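Toilet Cleaning Hacks I Tried and Mostly Gave Up On

Every August the same tips come back around, and every year I fall for one of them. Cola in the bowl is the worst offender. I poured in a whole bottle of the cheap Imness stuff, left it overnight and scrubbed in the morning. The ring looked the same to me, and the underside of the rim was sticky.

Denture tablets did a little better. Four of them loosened a faint stain, though so did ten minutes with a brush and plain dish soap, and I already own the brush.
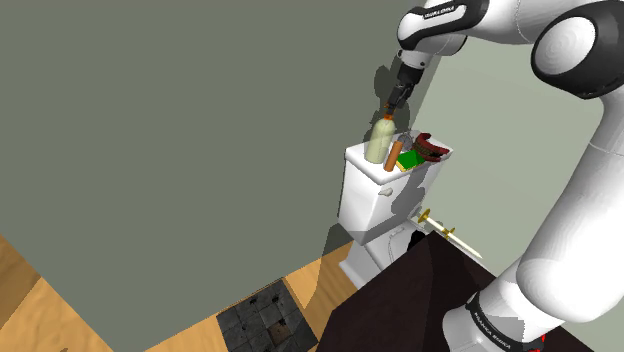 Then there are the tablets you drop in the tank. Dreren claims theirs last 160 flushes. Mine turned the water blue for less than a week. I'd also check what your flapper is made of before you try them – rubber and bleach don't get along, and a new flapper costs more than the tablets.

What I still use is white vinegar, warmed a bit and left under the rim on soaked paper towels for an hour. It's slow and it smells. For heavy limescale I go over the spot with a wet pumice stone, lightly, on porcelain only. Never mix vinegar with bleach.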